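The Cough That Came in Through the Vents

Sayaka Ichikawa keeps a jar of dead cooling-tower slime on the shelf over her desk, between a stapler and a birthday card. She would like visitors to stop asking whether it's kombucha.

"It's been sterilized," she said. "Twice. My mother still won't come in here."

Ichikawa is an environmental health investigator for Kedby County, a job she describes as walking around on roofs asking people when they last cleaned something. For most of her career that was a quiet way to earn a living. Then in January people in the Lavitetti neighborhood began turning up at the hospital with pneumonia, and by the time the county declared the Legionnaires' disease outbreak over, 12 of them had been confirmed as cases and 2 had died.

We talked for most of an afternoon. She ate crackers from a sleeve the whole time and offered me one near the end.

The first thing she wanted cleared up was how people catch it, which she said she has explained to church groups, a bowling league and a man who followed her to her car.

"You don't get it from your neighbor coughing on you," she said. "Almost never. You breathe in mist that has the bacteria in it. Showers, fountains, hot tubs, those big cooling units on top of buildings. People want it to be contagious, I think. They've already got a neighbor in mind."

Legionella lives in fresh water in small amounts nearly everywhere. It becomes a problem when warm water sits around in pipes and tanks with nothing in it to kill the stuff. Most people who breathe it in never get sick. The ones who do tend to be over 50, or smokers, or already fighting something else in their lungs.
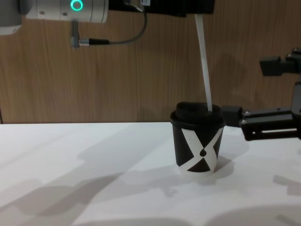 A green status ring glows on the wrist of a robot arm.

The county's trouble was that Lavitetti has a great many roofs and, until this spring, no list of what was on top of them. State law did not require one. Ichikawa's office started with satellite pictures and a borrowed pair of binoculars.

"We counted 78 things that might be cooling towers," she said. "One was a hot tub. One was a very nice chicken coop. I wrote up the chicken coop anyway, out of spite, and then I had to go un-write it."

Each real tower had to be sampled, and the samples had to grow. Legionella takes its time in a dish, and a full culture can run to ten days or more. Faster tests will tell you the bacteria's DNA is in the water but can't say whether any of it is alive. The county used both, and spent a good part of the winter standing in front of microphones saying that results were pending.

"I said 'pending' so often my son started using it," Ichikawa said. "Is your homework done? Pending."

She doesn't pretend the waiting was harmless. One of the people who died lived four blocks from the first building her team sampled, and she brought him up without being asked. She had met his daughter at a public meeting in the school gym.

"She wanted to know why we were testing his shower when everyone was talking about towers," Ichikawa said. "It was a fair question. The answer is you test everything, and the answer sounds terrible when you give it to somebody in a folding chair."

The source, when it came, was a tower on the Neltosau Building, a six-story block of dentists and tax preparers. The strain in its water matched samples taken from patients. The building's maintenance log said the tower had been cleaned and disinfected in the fall. Ichikawa asked to see the invoice.

"They're still looking for it," she said. She took another cracker. "I'm told it's a big filing cabinet."

The owners have since paid a $500 fine, the most the county code allowed. I asked if she thought that was a lot of money. She looked at the jar for a while.

"It's less than the cleaning," she said.

That gap is the subject of what people in the county building call the Mirzaei rule, after the block where the first patients lived. It would make owners register every tower, test the water on a schedule and hand over the results whether or not anyone has gotten sick. Landlords have called it a burden. Ichikawa has read all of their letters and has favorites.

"One of them says regular testing would cause 'needless worry among tenants,'" she said. "I've got that one on the fridge."
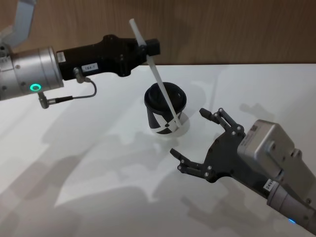
Two robot arms at a white tabletop, with a black cup standing between them.

She is less funny on the subject of staffing. Her unit has four people, the same as before the outbreak, and one of them is on leave. If the rule passes they will be responsible for checking the registry, following up on bad tests and still doing swimming pools, which she says are their own kind of heartbreak.

"They asked me what I'd need to do it right," she said. "I gave them a number. There was a long silence and then somebody thanked me for my passion."

I asked what a regular person ought to do, someone with one shower and no roof to speak of. She perked up. Run the taps for a few minutes when you get back from a long trip, she said, and stay out of the room while the hot one is going. Clean the showerhead. Change the water in a humidifier and use distilled. If you have a fever and a bad cough and you're in a higher-risk group, see a doctor soon and ask about a Legionella test, as it can look like any other pneumonia and it does respond to antibiotics.

"And drain the hot tub," she said. "I know you think it's fine. I've seen the filter."

I don't own a hot tub. I told her so, and she wrote something down.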